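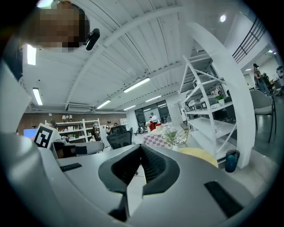 I gave up the car in February. I had meant to write about it earlier, but I wanted to get through enough months that I wasn't just repeating what I'd planned to say before I started.

The car was thirteen years old and needed a new catalytic converter. The shop on Idura Street gave me a price, and it was more than the car was worth. I thought about it overnight and sold it for parts. I didn't do it for the environment, and I wasn't trying to get fit. I just didn't want to pay for the repair, and I didn't want to shop for another car either.

I live in Bustgate, up on the hill behind the water tower. I work in Eltgate, on the other side of the river. By car it was a short drive, apart from the bridge, which backs up every morning. There is one bus that does the trip without a transfer, the 3, and it stops two blocks from my apartment.

The first couple of weeks were annoying. I kept missing the bus by a minute. The schedule posted at the stop is for the old route, before they moved the turnaround, and the one on the transit website is right but hard to read on a phone. I ended up copying the times onto an index card and taping it inside the front door. It's still there. I've had to redo it one time, when the summer schedule came in and they took away the 7:20.

What I do now is leave the apartment at 6:55 and take the early bus. It's usually half empty until the hospital, where the night shift gets on going home and a lot of people get off. I sit on the right side going in, so the sun isn't in my eyes on the bridge. Coming back I don't care where I sit.

The ride can take up to an hour if the bridge is bad. People at work hear that and act like I've been in an accident. But I used to sit in the same traffic holding a steering wheel, and then pay to park. On the bus I read. I've gotten through more library books this year than in the five before it, mostly mysteries and a long history of the canal that I'd been renewing over and over. I also sleep sometimes. I've slept through my stop twice and had to walk back from the depot.

The bridge is the part of the trip I like. It was built in 1886, for wagons and then streetcars, and the lanes are too narrow for what uses them now. When I drove it I never looked at anything except the mirror of the truck next to me. From the bus you sit high enough to see over the railing. There are herons on the gravel bar below the second pier most mornings when the water is low. There's also a sunken dock on the Eltgate side that only shows up in dry weather, with a tree growing out of one end of it.

Groceries were the biggest problem. I used to go to the big store out by the highway and fill the trunk. No bus goes there on a useful schedule. Now I go to Isaksson, the small market at the bottom of the hill, and I go two or three evenings a week with a backpack. It costs more per item. I thought my food bill would go up a lot, and it went up a little, then came back down. I think I was throwing out a good deal of what I bought at the big store. I don't buy a bag of potatoes anymore. I buy four potatoes.

Heavy things are still a problem. Cat litter is the worst. I carried it up the hill in the backpack for a while and my shoulders hurt for days. Chae-won Seol, who lives downstairs, goes out to the highway stores every month or so, and she picks up two boxes for me. I pay her for the litter and I take care of her mail and plants when she travels. I tried to give her gas money and she wouldn't have it.

I should say what hasn't worked. My brother lives out past the reservoir, and there is no way to get there without a car. I've rented one on three weekends to see him, and the rental office closes at noon, so you have to plan the return around that or pay for another day. I see him less than I did. He has come into town a few times, which he never used to do, but it's not the same as being at his place with the kids and the dog.

Doctor's appointments are also worse. The clinic is in town, but it's on a different line, so it means a transfer and a wait at the courthouse, where there's no shelter. I went in the rain with a fever in April and I wouldn't want to do that again. Next time I'll call a cab. I had some idea that cabs were cheating, and I've dropped it. Insurance alone used to cost me more in a month than I've spent on cabs since the winter.

A few things I'd pass along if you're thinking about doing the same.

Get a good raincoat, one that covers the backpack too. I bought a cheap one first and then had to buy the other one anyway.

Learn the bus before and the bus after the one you want. Knowing there's another one in twenty minutes takes most of the worry out of it.

Get shoes you can walk in and leave the work shoes at work. Mine live under my desk.

Ask about the monthly pass. I paid cash fare for six weeks because I assumed the pass was only good on weekdays. It's good all the time, and it works on the ferry too, if the ferry is running.

Don't sell the car in winter if you can help it. I didn't have a choice, but waiting at a stop in the dark with sleet coming sideways is a hard way to begin. If I'd started in May I would have had an easier time of it, and I probably would have complained less to everyone I know.

I haven't decided if it's permanent. If my job moved, or if they cut the 3 the way they keep talking about, I'd have to buy something. There's a public meeting on the route changes next month at the Eltgate library, upstairs, at 6:30. I'm going to go. The last bus home is at 9:10, so I can stay for most of it.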